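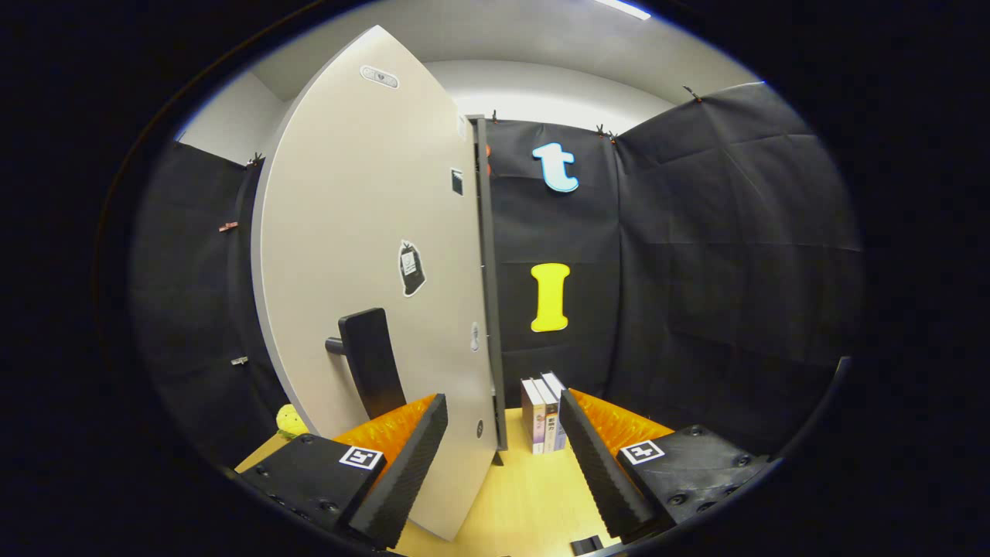 Pre-sale inspection, polar lot (expedition stores and sledging gear)
July 13, 2020
Checked by: Paweena Yensuk

Packing case, outer - OK. Two slats split on the base, old damage, already in the catalogue. Don't glue.

Lid nails - OK but rusty. Gloves on. Tetanus jab up to date for anyone handling??

Cocoa tins - 1 of 2 weeping at the seam. Bagged seperately. Colour of the residue is noted on the Habte sheet.

Pemmican block - sealed, leave sealed. No tasting jokes in front of the vendor pls.

Sledge harness - leather cracking at the buckle, support it from underneath. Not to be hung for the viewing.

Primus stove - FAIL until someone confirms the tank is drained. Smelt of fuel at the cap. Keep away from the heater.

Humidity in store - 56 per cent, too high. Wanted under 40. Asked Ondis for another dehumidifier, no answer yet.

Lot labels - OK except lot 59, tag is on the wrong mitten. Fixed.

Transport - Lidarport van booked, needs straps and two people for the case. Last time (March) it came with no blankets.

Insurance - Zunance want the condition photos before anything moves. Still to send teh harness ones.

Recheck stove and humidity tomorrow, then sign off.

PY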